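Skurkdale Textile Bench Newsletter
August 10, 2023 | By Ieva Rimkutė
Print this page | E-mail this article

Handling notes: striped knits

Knitted pieces in more than one color are now covered by their own entry in the bench guide. The previous entry dated from February and dealt only with single-color jersey, which lies flat and has little edge roll. Ribbed yarn behaves differently. It stretches across the rib far more than along it, and a stripe that curves will pull out of shape if the fabric is lifted at one point.

Lay the piece flat with the top edge away from you. Take hold of that edge in 2 places and raise it evenly.
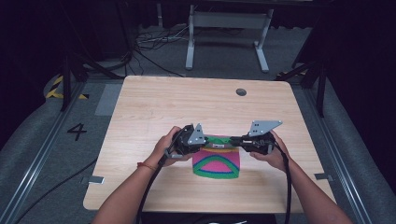
Keep the distance between the holding points constant while folding. If the points drift apart, the bands along the edge lengthen and the fold line bows. Lower the edge to the fold line, release, and smooth along the ribs. Smoothing across them reopens the fold.

Where a ribbed band has twisted, untwist it before folding. Bukola Mohammed recommends working from the free end toward the body of the piece. Sewn-in labels should be left facing outward so that they can be read at sorting. Do not use the label as a holding point; the stitching is light and the knit around it will ladder.

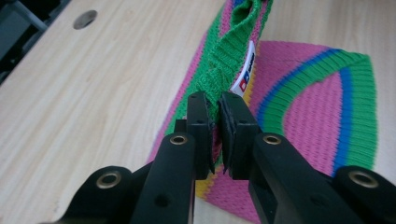 Green ribbed band held at its lower end, with the sewn-in label to the right.

Clear the tabletop between pieces. Lint and yarn ends collect along the grain and transfer to the next item, most noticeably to pale knits. Wipe in the direction of the grain with a dry cloth. Check contact pads at the same time. Lifted or ragged edges catch on loops, and a pad in that state should be reported to Fikri Saragih for replacement.

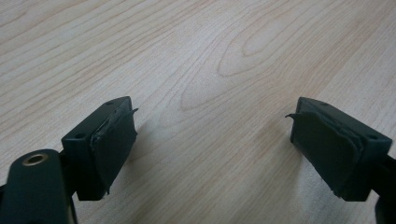
Bare tabletop and grip pads. The left pad is worn, with a torn flap along its upper edge.

The revised entry replaces pages 20 onward in the printed guide. Corrections go to Janelle Tolentino.

You are receiving this newsletter as a subscriber. Manage preferences | Unsubscribe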